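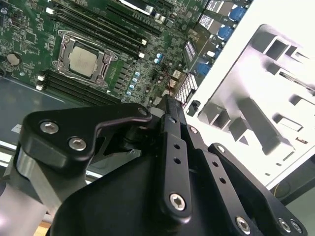
Platforms that carry political advertising have spent years promising to say who pays for it. Zidik, the short-video service based in Flisberg, has now published the terms on which it intends to do so, and they deserve a close reading before the October municipal elections.

Under the new policy, every paid political post must carry the legal name of its sponsor. Records will remain in a public archive for five years. Sponsors who fail to register may be suspended for up to 100 days, and a second offense closes the account.
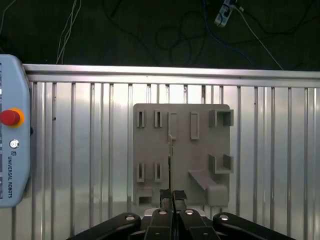
The harder question concerns material that is not bought as advertising at all. Campaigns increasingly pay popular account holders directly, and such payments never pass through the platform's sales system. Zidik asks creators to declare them but has not explained how undeclared payments would be found.

Two rival services, Owen and Cesix, have taken different approaches. Owen refuses political advertising entirely. Cesix accepts it but bars sponsors from selecting audiences by age or neighborhood.
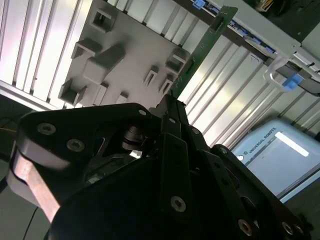 *Last updated: Saturday, April 13, 2024*

Election officials in Flisberg have welcomed the archive while noting that it cannot be searched by district. A candidate for a council seat may therefore have to read through three separate lists to learn what opponents are spending. Zidik has said that a search tool is under development and has given no date for its release.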